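Ivport: Werkverzeichnis einer Malerin, die keines wollte

Teilen 2 Kommentare

Ivport ist das digitale Werkverzeichnis der Malerin Orneck. Sie hat immer nur unter diesem einen Namen ausgestellt und auf Nachfragen nach dem Vornamen mit »gern« geantwortet. Der Datensatz umfasst 190 Einträge: Ölbilder, Gouachen und einen bemalten Paravent, den die Familie bis heute als Möbel führt.

Stand: 11. September 2025. Gepflegt von Tadhg Fahy.

**Herkunft der Daten**

Grundlage sind die Karteikarten der Galerie Brillness, die Orneck bis zur Schließung vertrat. Die Karten sind in drei Handschriften ausgefüllt, von denen eine lesbar ist. Ergänzt wurden sie durch Briefe aus dem Nachlass Teshome und durch Ornecks Skizzenbücher, soweit darin Bilder und keine Einkaufslisten vorkommen. Die Einkaufslisten sind trotzdem transkribiert, im Ordner `beifang/`.

**Felder**

- `id`: laufende Nummer, nicht chronologisch. Die Galerie zählte nach Verkauf, und verkauft wurde selten.
- `titel`: wie auf der Rückseite, einschließlich Rechtschreibung.
- `jahr`: leer, wenn Orneck und die Kartei sich widersprechen.
- `technik`: freies Textfeld, ein Fehler aus Version 1, der jetzt Tradition hat.
- `masse`: Höhe mal Breite in Zentimetern, ohne Rahmen.
- `verbleib`: Sammlung, Privatbesitz oder »Flur«.
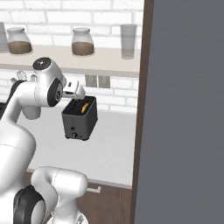

Die Verschlagwortung war der mühsamste Teil. Orneck malte Küchen, ihr Leben lang, und fast immer ohne Menschen, was im Feld `motiv` zu einer gewissen Eintönigkeit führt. Wir haben deshalb ein Vokabular für Hausrat angelegt und vergeben je Gegenstand genau einen Begriff. Ein schwarzer Toaster mit zwei Schlitzen auf hellgrauer Arbeitsplatte, wie oben, bekäme `toaster` und `arbeitsplatte`; Farben stehen in einem eigenen Feld. »Stillleben« ist als Schlagwort gesperrt, es stand zuletzt an allem.

**Bekannte Mängel**

Bei 70 Einträgen fehlt eine Abbildung. Die Gouachen aus der Winterserie sind vermutlich doppelt erfasst, einmal unter »Dezember« und einmal unter »Spüle, abends«. Wer beide Karten nebeneinanderlegt, möge mir schreiben. Die Maße des Paravents gelten für den zusammengeklappten Zustand.

**Benutzung**

Die Tabelle liegt als CSV in UTF-8 vor, Trennzeichen Semikolon. Bitte nicht in der Tabellenkalkulation öffnen und wieder speichern: Der Titel »3/4« wird dort zum 3. April. Texte und Metadaten dürfen mit Nennung von Ivport weiterverwendet werden, die Bildrechte liegen bei den Erben.

Korrekturen nehme ich gern entgegen, am liebsten mit Beleg. Erinnerungen von Nachbarn kommen in das Feld `anmerkung` und werden nicht gekürzt.

2 Kommentare anzeigen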